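Workshop Tips: Keeping a Table Tidy for Robot Arms

I've been writing up household and bench tips for years, and lately most of my best ones come from the robot table at Tirkano, where we study how two arms learn to move everyday kitchen things by copying a person. I think you'll find plenty to borrow even if your own helpers are human!
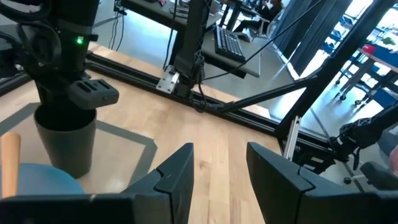
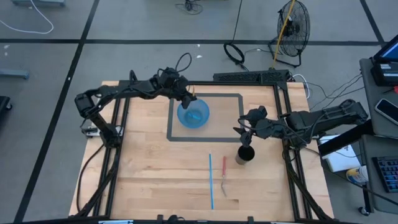
Robot arms, a cup and the taped square on the wooden tabletop.

Tape your spot. We laid a square of tape on the wood and used it as the reference for where things go. Over 2448 practice runs, the ones with a taped square gave us 5 failed grasps for every 12 without it, and I have since taped my own kitchen counter for the mixing bowl (my husband has stopped asking).

Vary things a little, but only a little. Rosaire Sawatzky went through the first 1223 runs and found that the arms did best when the cup was shifted a bit each time. If it always stood in the very same place they learned that place and not much else, a bit like me with my spice drawer.

Watch your cables. Tie them back along whatever they run beside, and leave enough slack at each joint for a full bend. Try the whole reach by hand before you switch anything on.

Wipe the tabletop before you tape, and let it dry. Press the corners down with a spoon. When you pull the tape up again, go slowly and keep it low against the wood, following the grain if you can.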